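Julio, 23:20
por Salamatu Anozie

Qué día. Escribo rápido porque se me cierran los ojos y mañana el autobús sale a las siete menos diez.

Por la mañana, médico (bien, la tensión mejor, que ande más y menos sal). Luego al Mercado a por tomates. Carísimos. Compré solo para la ensalada y un melón que pesaba como un niño. Llamó Jayson Tagle, que al final sí viene a Suludov, pero en tren, y que le guarde la cama de al lado de la ventana. Ya veremos, yo la pedí antes.

Comida tarde, arroz de ayer con un huevo. Siesta no. Me puse con el armario y se me fue la tarde entera, tres bolsas para dar y una caja que no sé ni qué tiene, la dejé en el pasillo. Encontré la bufanda de mamá, la gris. Me quedé un rato sentada con ella. Todavía no sé si me la llevo o la dejo aquí.

Lo de la maleta es otra historia. Dicen que arriba, en Prultholm, por la noche baja a cuatro grados aunque sea julio. Aquí 31 en el salón y yo doblando ropa de invierno, sudando.

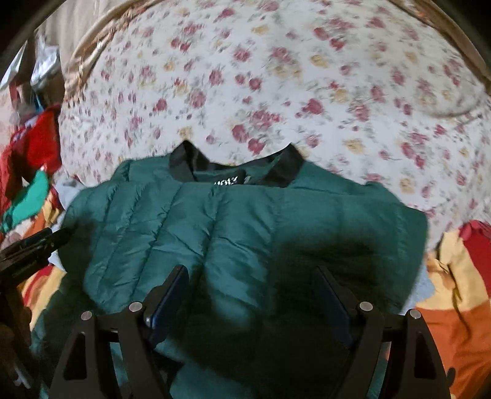
El plumas verde, a medio doblar.

Sigo. Cena con las ventanas abiertas. Los de abajo con la radio otra vez, bolero tras bolero, tampoco me quejo. Regué las macetas, la albahaca esta fatal, la hierbabuena se come todo. Le dejo las llaves a la del segundo, y 20 euros en el cajón por si hay que pagar algo.

Cuentas: 108 del billete, 57 de las botas. Me había dicho 100 como tope para todo, así que nada, en agosto lentejas.

Pendiente: cargador, gafas, pastillas, sacar la basura, llamar a Umetti por lo de la factura (no cogen nunca el telefono, probar a primera hora desde el autobús).

Tengo ganas y tengo pereza, las dos cosas. Hace dos veranos que no salgo de aquí. A ver si duermo algo.

Contacto: escribir a Salamatu | © Salamatu Anozie, textos y fotos | Volver arriba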